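Does Prewashing Matter? Shrinkage in Cotton Patchwork
Project report, Textile Crafts elective

Every beginner's book I borrowed says to prewash quilting cotton, and most of them say it as if the matter were settled. None gave a number. I wanted one.

I bought two plain cottons, Manulia and Praletska, and cut 26 squares from each. Half of each set was washed at 40 degrees and pressed before piecing. The other half went in straight off the bolt. All the blocks were sewn with Goda thread, layered over the same cotton batting, quilted in straight lines and then washed at 60 degrees. 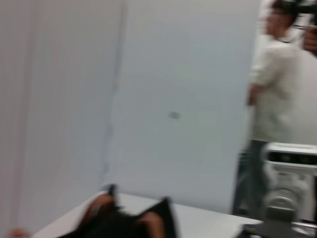

Pandey, reading my first draft, objected that 60 degrees is hotter than most people ever wash a quilt, and that I had set up the test to make prewashing look good. I think the complaint is fair. I had picked the hot wash to get a difference I could measure with an ordinary ruler, and a cooler one might have shown very little.

Even so, the gap was small. The unwashed Manulia blocks came out 2 percent shorter along the lengthwise grain than the prewashed ones. With Praletska I could not separate the two groups from my own uneven seams.

Puckering was harder to judge. Two classmates sorted the blocks by eye and disagreed on a good many of them. Batting shrinks too, and I had no blocks without it, so I can't say how much of the crinkle came from the fabric.

I did not test dark colors for bleeding. That may be a better argument for prewashing than shrinkage, but it needs its own set of blocks.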